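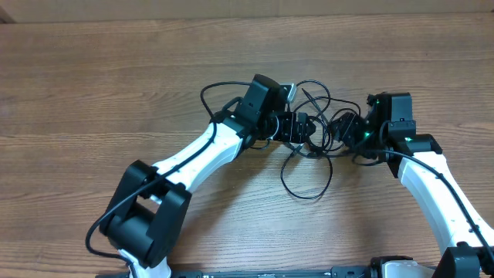
Refinishing the table, part two

The top was sanded in June and left bare for a week while I decided on a finish. I had narrowed it to two: the hardwax oil from Ranent and a wiping varnish Priit Kalniņš had left over from a staircase. The oil won on repairability. A scratch in varnish means sanding the whole top again, and this table gets scratched.

Sanding sequence was 80, 120, 180, always with the grain. I stopped at 180 on the top and took only the end grain up to 400, which keeps the ends from drinking more oil than the faces and going dark. Vacuum between grits, then a wipe with a barely damp cloth to raise the fibers, then a light pass by hand once dry.

First coat went on with a white pad, worked in along the grain and buffed off after 20 minutes. The can says to wait longer. In a warm room that leaves tacky streaks, as I found out on the Lenholm bench, and scraping them off took an evening. Total use for two coats was 38 grams by the kitchen scale, weighing the can before and after each coat. I had bought far too much.

The color shifted toward red-brown more than the test piece suggested. The test piece was an offcut from the underside of an apron, so the comparison was poor to begin with. Maria prefers the new color. I would have taken it a shade lighter, but it is staying.

Between coats I left it overnight and rubbed it down with a gray pad. No sandpaper at this stage.
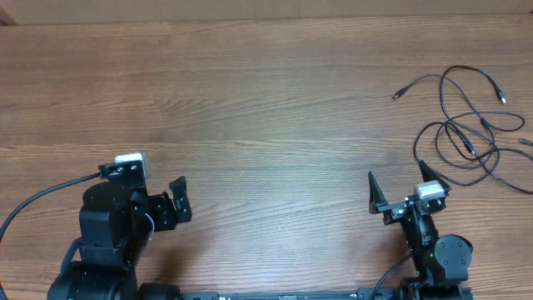
How long before the table can be used normally?

Light use is fine after two days, but keep water, hot mugs and anything with rubber feet off it for at least a week. Cold rooms need longer.

Maintenance is one thin coat a year on the top only. The underside got a single coat and will not get another. The width is 700 mm, so one pad reaches the middle from either side without leaning on fresh oil.

Still to do: the legs, and the drawer runner that sticks.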